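Küche & Haushalt: Was ich vom Tag der offenen Tür bei Fivura mitgebracht habe

Im Juli war ich mit Ileana Olteanu bei Fivura. Angekündigt war eine Küche, die sich selbst aufräumt. Es gab Filterkaffee, Streuselkuchen und sehr viel Geduld, letztere vor allem auf Seiten der Maschine. Mein Haushalt läuft weiter von Hand, aber ein paar Tipps sind hängen geblieben.

Alles bekommt einen Platz

Roxana Surdu führte durch die Simulation und erklärte, dass der Arm nur findet, was ungefähr dort liegt, wo man es vermutet. Mein Mann arbeitet nach demselben Prinzip. Also: Schere, Sparschäler und Dosenöffner immer in dieselbe Schublade, auch wenn es eilig ist.

Langsam greifen, weniger putzen

In 200 Durchläufen sei ihnen 7 Mal etwas heruntergefallen. Ich schaffe das an einem Sonntagsbraten. Seither stelle ich Gläser mit beiden Händen weg und räume erst ab, wenn der Topf vom Herd ist.

Obst flach lagern

In der tiefen Schale drückt das obere Obst auf das untere, und den matschigen Apfel findet man am Geruch. Ein flaches Tablett mit Rand ist besser: eine Lage, nichts rollt davon, und der Greifer kommt auch heran. Das Messer wohnt bei mir jetzt ebenfalls hinten an der Wand, im Block.

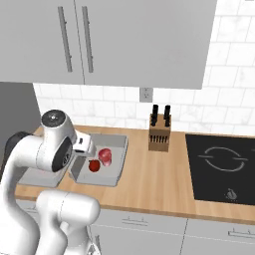 Kabel und Steckdosen

Wasserkocher nach Gebrauch ausstecken, Kabel locker aufwickeln und nie über das Kochfeld hängen lassen. Ileana fragte noch, ob der Arm auch Backbleche schrubbt. Frau Surdu schenkte ihr Kaffee nach.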